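Proklow hand grippers – pose tracking drops out, ticket still open

Opened 10/07/2021
Site: Gruvard
Priority: 2 (support lowered it, I did not ask for that)

Fault: tracking on one gripper of the pair freezes, then jumps. The fingers keep reporting normally. No error in the Faltaseck log. 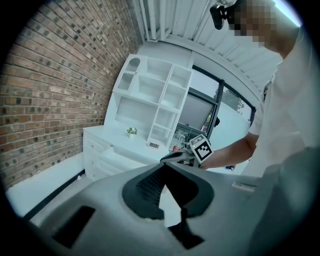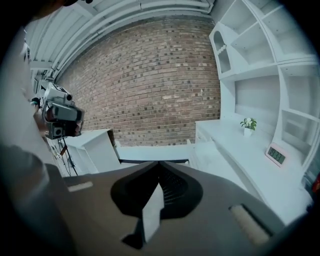

Support's first answer was "poor lighting." I don't buy it. We ran 12 takes with the lights up and 7 froze. Same grippers, same brick wall, same shelves.

Second answer was a firmware update. Installed, restarted both units, waited 60 seconds as told. Froze again on the next take.

Swapped the cables left to right. The fault stayed with the same unit – so much for the cable theory.

Ackroyd now wants a full recalibration. I'll do it, but calibration drift shouldn't stop a pose dead and leave the log clean. Please have someone read the raw files I attached before sending another checklist.

Status: waiting on Ackroyd. Do not close.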